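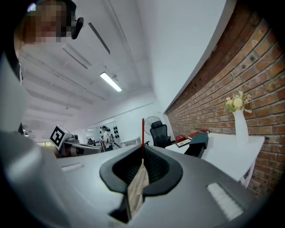 Minonby Workspace Users' Forum
Board: Premises and Fittings
Topic: Lighting and exposed ceiling in the brick-wall room

Dostard_Premises
Members are invited to comment on the proposed works to the ground floor room with the brick wall. Two options are under review. Option A retains the open ceiling, with its beams and conduits left in view, and replaces the linear fittings. Option B installs a suspended ceiling beneath the beams, with recessed panels. Comments should be submitted in this thread by the end of July.

kestrel_desk
Thank you for the opportunity to comment. I wish to record my support for Option A. The white ceiling gives the room most of its height, and a suspended grid would bring it down by up to 48 centimetres according to the drawing posted in the lobby. The brickwork would suffer as a result.

Pfeiffer Tenancy
We take a different view. Our staff are in the room for long periods and the exposed ceiling does little to absorb sound. When two calls are in progress at once, neither can be followed with ease. Option B should be given proper weight, and we would ask that the acoustic report be made available to all tenants.

marl_and_lime
May I ask whether hanging acoustic panels have been priced? They can be fixed between the beams and would leave the conduits within reach for maintenance. In my previous building a suspended ceiling had to be opened each time a cable was added, and the tiles were marked within the year.

Dostard_Premises
Panels were priced at an early stage and set aside on grounds of cost. The supplier, Kakitz, has agreed to provide a revised figure for 10 panels. The acoustic report will be placed on the noticeboard.

kestrel_desk
I am grateful. On the lighting itself, I would request that the fittings be switched separately. It is quite common for one to be on while others are off, and the present arrangement of switches is not labelled. New fittings of the same length would suit the line of the ceiling.

Pfeiffer Tenancy
Separate switching is supported. We do not agree that the fittings must be of the same length. Even light over the desks should come first, and the appearance of the ceiling second.

tallow42
A smaller point – could the white table against the brick wall remain where it is during the works? The vase of flowers is a pleasant thing to have at that end of the room, and the cream and pale yellow blooms show up well against the red-brown brick. I would be sorry to see the table moved to storage and forgotten.

marl_and_lime
I would support keeping the flowers but not the position. A tall vase at the end of a table is easily knocked, particularly with ladders in use. The middle of the table would be more sensible.

tallow42
The middle of the table is where people put their papers. I maintain my request, though I accept that the vase should be lifted away while ladders are in the room.

Dostard_Premises
Both comments have been noted. The table will be covered and kept in the room. The contractor will be asked to leave the brickwork free of fixings under either option. Kakitz's revised figure will be posted in this thread on receipt.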